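Section 2: Setting out your glassware

Before you mix your first batch from the Cavow home and classroom kit, it's well worth taking a few minutes to get the bench sorted. We know you're keen to get to the colours, but a tidy start makes the rest of the afternoon a good deal more pleasant, and you'll be glad of the elbow room later on.

1. Clear the tabletop and wipe it down with a soft damp cloth, then let it dry. A dark surface is lovely for this, as the rim of the glass shows up nicely against it.

2. Take the beaker out of its sleeve and hold it up to the window. Run your eye (not your finger!) along the rim and the spout, looking for chips.

3. Stand the beaker upright, well in from the edge of the table, with the spout turned whichever way you like to pour.

4. Bring the stirring rod in with its rounded tip pointing down, and keep it upright, or near enough, as you come up to the rim. 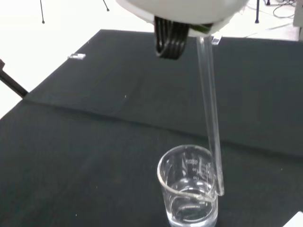 Fig. 2 - Beaker and rod at the rim, near the spout.

5. Lower the rod gently until the tip is inside the beaker, then stir in slow circles without knocking the sides. There's no hurry at all.

Note: The printed markings read backwards when you look at them through the glass from the other side. Turn the beaker around before you measure anything. They're a handy guide for everyday mixing, but for finer work please use the 500 mL cylinder in the Gernton add-on tray.

Caution: Don't leave the rod standing in an unattended beaker - a passing sleeve can tip the pair of them over. If either piece is cracked, wrap it in newspaper and put it out of reach of little ones. Replacements can be ordered from Skadbridge under part number 105.

When everything is in place, carry on to Section 3, Measuring your water.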